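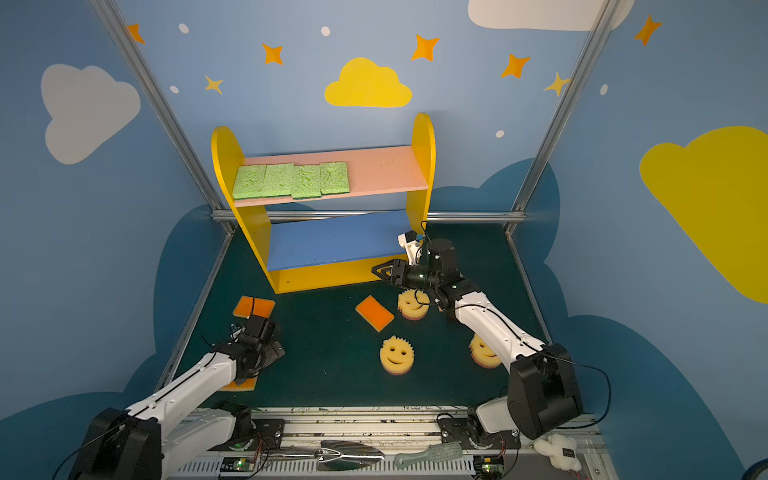 Samedi, 7 heures moins le quart, cuisine, café trop clair.

Le tribunal administratif a donc rendu sa décision hier en fin d'après-midi, à l'heure où les gens raisonnables ont déjà éteint leur ordinateur. J'ai lu les 70 pages au lit, au grand bonheur de la personne qui essayait de dormir à côté. Résumé pour moi-même, quand j'aurai tout oublié : la préfecture avait le droit de plafonner les rejets de la cimenterie Skoryk, mais pas de cette façon-là, pas avec cet article-là, et pas sans avoir consulté une instance qui, si j'ai bien compris, ne s'est plus réunie depuis le départ en retraite de son secrétaire. L'arrêté est annulé. Le four continue.

Ce qui me fascine, c'est le ton. Le tribunal « ne méconnaît pas l'importance de l'enjeu climatique ». J'aimerais qu'un jour quelqu'un ne méconnaisse pas l'importance de mes impôts de cette manière, en me laissant partir avec.

Priya Szabo m'a appelée à 21 heures. Elle avait plaidé le dossier pour l'association et parlait très vite, la bouche pleine, je crois que c'étaient des chips. D'après elle tout n'est pas perdu : le juge a écarté notre troisième moyen sans l'examiner, on peut le reprendre en appel. J'ai dit que c'était formidable. Je ne savais plus quel était le troisième moyen. (Vérifié ce matin : l'obligation de tenir compte du budget carbone régional. Je l'avais rédigé moi-même, en novembre, avec 39 de fièvre.)

Skoryk a publié un communiqué avant minuit, donc rédigé avant l'audience, ou alors ils ont des gens très vifs. L'entreprise « salue une décision d'équilibre » et rappelle son partenariat avec Okside, qui doit capter le CO2 du four à une date que le communiqué situe « dans l'horizon de la décennie ». L'horizon, on le sait depuis l'école, recule quand on marche. En attendant, l'arrêté annulé leur imposait de déclarer 2 688 tonnes de plus que ce qu'ils déclarent, et ces tonnes-là retournent dans le brouillard comptable dont on les avait sorties avec tant de peine.

Le maire de Pivau est content. Il l'a dit à la radio locale, entre la météo (chaud) et la circulation (bouchée). Il a parlé de l'emploi, puis des familles, puis encore de l'emploi. Il n'a pas parlé de la nappe, qui a baissé au point que les pompiers viennent remplir le réservoir de l'école avec un camion. Je ne lui en veux même pas tellement. J'ai grandi là-bas, mon oncle a fait toute sa carrière au concassage, et à Noël on ne dit pas « cimenterie » sur ce ton-là si on veut avoir de la bûche.

Relu mes notes de l'audience. À un moment l'avocat de Trurnard, l'assureur qui s'était joint à la procédure pour des raisons que je soupçonne d'être immobilières, a demandé si l'on pouvait ouvrir une fenêtre. Le président a répondu que la question excédait sa compétence. J'avais noté ça dans la marge avec deux points d'exclamation, et je n'y avais vu qu'une blague.

Choses à faire : appeler Priya pour le délai d'appel (deux mois, mais elle dit toujours deux mois comme si c'était mardi). Écrire aux adhérents, sans le mot « combat », que j'ai employé six fois dans la dernière lettre. Trouver 2 000 euros pour la suite - le vide-grenier en rapportera une partie, à condition qu'il ne pleuve pas, et pour une fois je suis partagée sur la pluie. Rendre le ventilateur des voisins.

Il fait déjà 26 sur le balcon. Je retourne me coucher une heure, avec la page 41, celle sur la consultation, il me semble qu'il y a quelque chose à en tirer.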